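Cleaning a table before oiling, how fussy are you?
Finishes & Restoration > General

tainat_refin
Posted 2020-05-29

OK so I picked up a big old dining table from a house clearance in Clungate and I'm finally getting to it. Stripped the top over two evenings, sanded to 180, and now I'm stuck on the dumbest part. What do you all wipe down with before the first coat of oil? I've read mineral spirits, denatured alcohol, plain water, a tack cloth, and one guy who swears by his wife's old T-shirts and nothing else. The oil is Carnutel hard wax, the satin one, and the can just says "free of dust and grease." Thanks, can!

Wood is oak, I'm pretty sure. Open grain, and there's a dark ring at one end I'm choosing to ignore.

demyd_n
Mineral spirits on a lint-free rag. Wait half an hour. Oil. Done.

Barros_bench
Vacuum first with the brush head, going with the grain, or you're pushing dust down into the pores and you'll see it as gray specks once the oil hits. Then I do a water wipe to raise the grain, let it dry overnight, and a really light pass with 220 by hand. Vacuum again. I know that sounds like a lot but on oak it makes such a difference to how it feels when you run your palm over it.

demyd_n
Water on oak, and then she grabs steel wool later on and wonders where the black spots came from. No thanks.

Barros_bench
Who said steel wool? I said 220 paper. I've done every table in my house this way and there isn't a black spot on any of them.

zuleica_f
Both work, you two! Demyd, you had this same fight in the Drostberg sideboard thread and it went to page six.

Tainá, the ring. Don't ignore it. If it's a water stain the oil is going to make it darker, and then you're sanding oil off, and hard wax oil clogs paper like you wouldn't believe. Try oxalic acid on it now while the wood is bare. Gloves, mask, do it outside if you can, rinse well. (Yes, that means water. Sorry Demyd.)

tainat_refin
Ugh. I knew somebody was going to say that about the ring. Do I bleach just the ring or the whole top?

zuleica_f
Whole top. If you only do the ring you get a pale ring where the dark one used to be. Ask me how I know, haha.

alcides_d
Disagree a little. I spot-treated mine with a small artist's brush, two rounds, and it blended fine after sanding. But mine was tiny, the size of a quarter. For a full pot-sized ring I'd go with Zuleica.

janaina_a
Can I drag this sideways to aftercare? My table is on its second year of hard wax and the kids' end has gone patchy and dull. I've been washing it with dish soap and one of those green scrubby things and I have a feeling that's my problem.

Barros_bench
It is 100% the scrubby thing. Those are abrasive, you're basically sanding your finish off after every dinner. Soft sponge, barely damp, drop of mild soap, then dry it right away with a towel. No standing water at the edges.
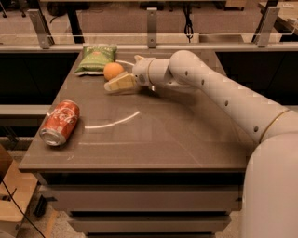
Pale yellow block, angled down to the tabletop.

demyd_n
Agree with Barros on this one, mark the calendar. Skip the all-purpose sprays too. And you don't have to redo the whole thing, Janaína. Scuff the dull part lightly, wipe on a thin coat, buff off the extra after ten minutes or so.

janaina_a
Thin like how thin?

demyd_n
Thinner than you think. If it feels sticky the next day you put on too much.

alcides_d
And lay the oily rags out flat outdoors to dry, please, don't ball them up in the trash. They can heat up and catch fire all by themselves.

tainat_refin
OK, going for the oxalic acid on the whole top, then the Barros method, and Demyd can be mad at me. Does it matter if I wait until June to oil it? My garage is pretty chilly at night.

zuleica_f
Waiting is fine, just throw a clean sheet over it. And check the can for the minimum temperature.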